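# How I set up a two-hour volleyball session for a mixed-ability group

I've been running the beginners' and improvers' night at Gromport for a few seasons now, and people keep asking me to write the plan down, so I finally have.
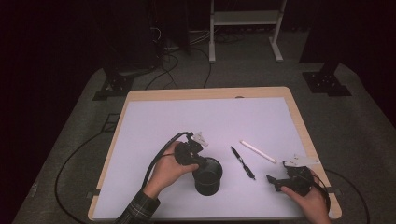
*Black cup on the white sheet, table with rounded corners*

## Before anyone arrives

Put the net up first. I know that sounds obvious, but I spent most of one June trying to get a warm-up going while wrestling with a winch, and it was miserable! Our posts have holes for both heights and I go for the lower one with a mixed group. The tall players grumble for five minutes and then start enjoying themselves.

You'll want a ball between two if you can manage it. Ours are Sunia training balls, a bit softer than match balls, and much kinder on forearms that haven't toughened up yet.

## Warm-up (15 minutes)

1. Two laps of the hall, then side shuffles along the baseline.
2. Arm circles and shoulder stretches. Don't skip shoulders.
3. Pairs, throwing and catching overhead, a few steps back every minute.
4. Same pairs, now digging it back to the thrower.

If somebody can't dig yet, let them catch it low with straight arms and throw it back. Lenka Polák taught me that one and I use it every week.

## Passing (30 minutes)

Threes work best: one feeder, one passer, one target at the net. Ten good passes and you rotate. I used to set a group target of 100 and it was far too many, everyone got sloppy after the halfway mark and started swinging their arms. Short sets, lots of swapping.

What I shout most is "feet first". Get behind the ball, knees bent, then let it come off a flat platform. Most wild passes I see come from somebody reaching sideways when they had time for one more step.

## Serving (20 minutes)

Start everybody halfway up the court, underarm or overarm as they like. Get 2 over in a row and you move back a stride; miss and you stay put. Matúš Kubíček, who has a cannon of an arm, still starts at halfway with the rest of us.

Keep the toss low. A toss that goes up near the lights is going to drift, and then you're chasing it.

## Games (the rest)

Small-sided, four against four, on half-width courts. You get so many more touches that way (Radek Šťastný reckoned he had some 300 contacts one evening, and his arms certainly looked like it). For the first game I allow one bounce per side. Take it away once rallies are going past three or four shots.

Swap the teams every ten minutes or so. Leave it longer and you end up with one side that wins everything and another that's gone quiet.

## Packing up

Loosen the net before you unhook it, count the balls back in, and leave time for a proper stretch. Calves and shoulders, mainly. Next time I'll write up the setting drills, which need a bit more explaining.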